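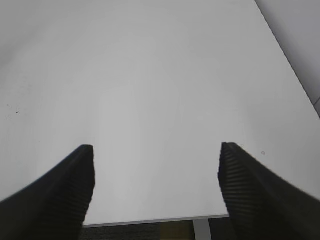

The Case for the Cleared Table
By Anselmo Peñalver
February 11, 2018

Every shared workroom has a rule about cleaning up, and in most of them the rule is kept badly. The sign is posted, the new members nod at it during their first visit, and within a few weeks the work surfaces have filled up again with tape, cups, offcuts and half-finished projects that someone intends to come back to. It is my view that the institutions that run such rooms have been too lenient in this matter, and that a table should be handed over bare at the end of every session, without exception.

I write as a member of the advisory board of the Braverden Community Workrooms, where 29 work tables are shared by people who repair clocks, cut patterns, bind books, build models and do a good many other things that require a flat place to put their hands. The Workrooms adopted a cleared-table policy last February. It was not popular. Several members of long standing wrote to object, and their letters deserve a fair answer.

The first objection was that clearing a table destroys work in progress. A person who has laid out the parts of a mantel clock in order does not want to sweep them into a tray and start over the next evening. This is a real cost. The Workrooms responded by buying shallow lidded trays, which members may label and leave on the shelves by the east wall for up to 20 days. The trays have not satisfied everyone. Bookbinders in particular still need to leave pressed work undisturbed, and a separate bench in the Lozano room was set aside for them. I supported that decision and would support a second bench if the space could be found.

The second objection was put most forcefully by Rodrigo Gallardo, who has used the Irar Street rooms longer than I have. He wrote that a bare table is "an office manager's idea of work" and that a surface with history on it is a comfort to the person who sits down there. I have some sympathy with this. The old oak benches in the Derden annex carry the marks of several generations, and I would be sorry to see them sanded. But a scar in the wood is a different matter from a stranger's glue pot. The policy concerns objects. It has never asked for the removal of wear.

It is also true that a white table shows everything. The pale tops purchased for the main room will reveal a single black speck from across the aisle, and a faint smudge left by the heel of a hand can be found by anyone who bends down to the light. Some members consider this a defect and have asked for darker tops. I consider it the chief merit of the purchase. Anyone who has dropped a screw the size of a sesame seed on a brown bench knows how long the search can last. On a plain white surface the screw is simply there. The same goes for the blade tip, the broken needle and the splinter of glass, all of which have been found on our tables by people who were not looking for them.

What does clearing a table require in practice? The posted procedure asks members to stop work 5 minutes before the session closes, return tools to the wall, put scraps in the bin and wipe the surface once with a damp cloth. A stray mark that does not come off with the cloth may be left. The policy does not call for polish, and staff have been told not to send people back over a dot of ink. Where the procedure fails, it usually fails at the first step - the member works up to the last minute and then leaves in a hurry.

For that reason I have proposed that the closing bell be rung twice, once at the stopping time and once at the end. The proposal has been before the board for four meetings. It would cost nothing. Those who oppose it feel that adults should not be rung at, and I understand the feeling, but the present arrangement places the burden on the person who arrives next and spends the opening part of a paid session moving someone else's things.

A table in a public room is borrowed. The member who sits down at it has a right to its full width, from one edge to the other, and should not have to negotiate for it with someone who has already gone home. The board will take up the matter of the bell again at its next meeting, and members who wish to comment may leave a written note at the front desk of any Braverden location.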